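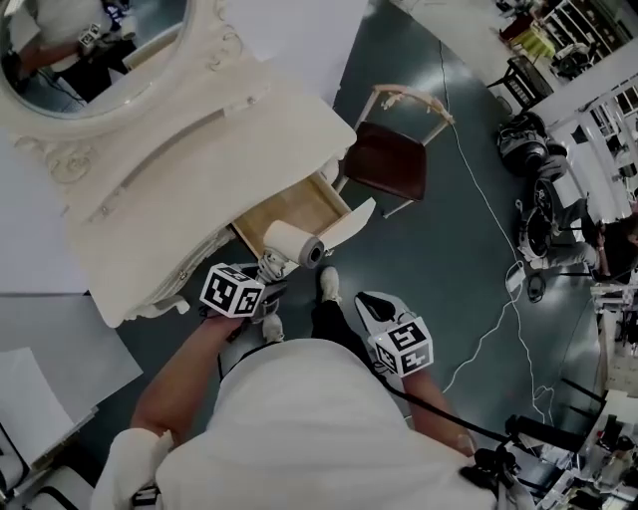
Paper roll at the drawer of the vanity table, one hand-held gripper in each hand.

Henditz is looking for 10 participants to help us write good practice rules for hand-held gripper work. Each session is 51 minutes long, and you do simple household tasks while following our draft rules. Afterwards you tell us which rules were unclear or difficult to keep.

You must be 19 or older and able to stand for the whole session. Experience with robots is not necessary – we teach you everything on the day. Please wear closed shoes.

To apply, write a short message to Līga Kuusk at the Henditz office. Applications are open until Sun 15 June.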